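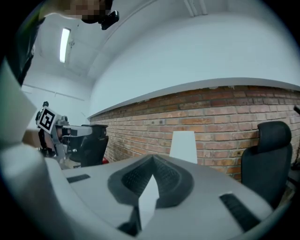

How many demonstrations does a robot need before it can put a lamp together?

The proposal said 450, and by the end of February Binta Okoro had 118 left to record.

She had stopped thinking of them as lamps. There was a base, a socket and a shade, and each went where it had gone the time before. Her shoulders hurt by three in the afternoon. At night she picked up her toothbrush slowly and squarely, as if something might be learning from it.

The trouble was in the pauses. Just before the shade went on, Binta always stopped. It was a short stop, less than a second, and she hadn't known she did it until the first model was trained. The arm at Stumura did it too. It carried the shade across, hung there over the socket, then lowered it. She watched the clip on her phone in the tram shelter and felt her neck go warm.

The usual method was to trim the still parts out of the recordings before training. She did that over a long evening and sent the new set across with a note. She wrote that the hesitation was her own bad habit - nothing to do with the task - and that she was sorry about the wasted week. 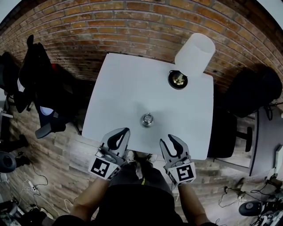
Leave the pauses in, Ngozi Oyewole wrote back. The trimmed model had missed the socket in 24 trials and the old one had missed it in 2. Whatever you're doing when you stop, she said, the arm needs the time to do it as well.

Binta read this twice and went to make tea. She had spent years being told to hurry up - by her mother, by her driving instructor, by a manager at Collutier who timed her lunch.

When she came back she wrote "hesitation kept, see results" in the log and deleted the apology from her draft of the methods section. Then she picked up the grippers, brought the shade over to the socket, and stopped for as long as she liked.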